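Vusura Computer Reuse: Frequently asked questions

Which computers do you accept?
We take desktop computers of any brand, also when they do not start anymore. Laptops go to our partner shop, Masulero. Please do not bring printers.

Must I remove the hard drive before I bring it?
No, but you may. A missing drive is no problem for us. If you leave it inside, we erase it within 7 days and send you a short letter.

How do I open the side panel?
Unplug the power cord first, then lay the tower down on its side on a flat table. On many models there is a latch or two screws at the back. Do not pull hard.

What will I find inside?
The large green board is the motherboard. The drives sit in a metal or plastic bay, and on our desktops the blue plastic parts and the blue SATA cable are a good help to find it. 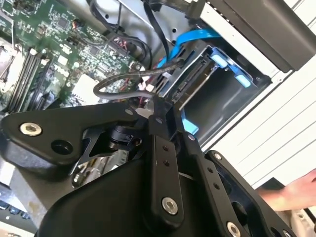
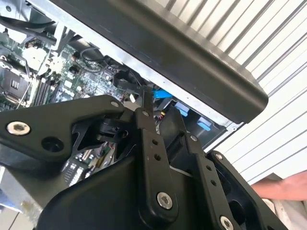
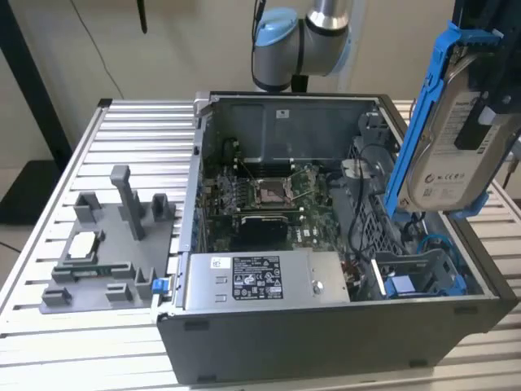 Can I keep the memory for myself?
Yes. Push the clips at the ends of the slot outward and lift the module straight up. Please write on the form what you have kept.

Do you pay for old computers?
We do not. Parts which we can sell help to pay the rent of the workshop in Gillies.

How many computers do you receive?
Last year it was 3,000, and 400 of them went to schools in Conville.

Whom can I ask if my question is not here?
Write to Ourania Petridis at the front desk. For larger office collections, please ask for Niall MacBrayne.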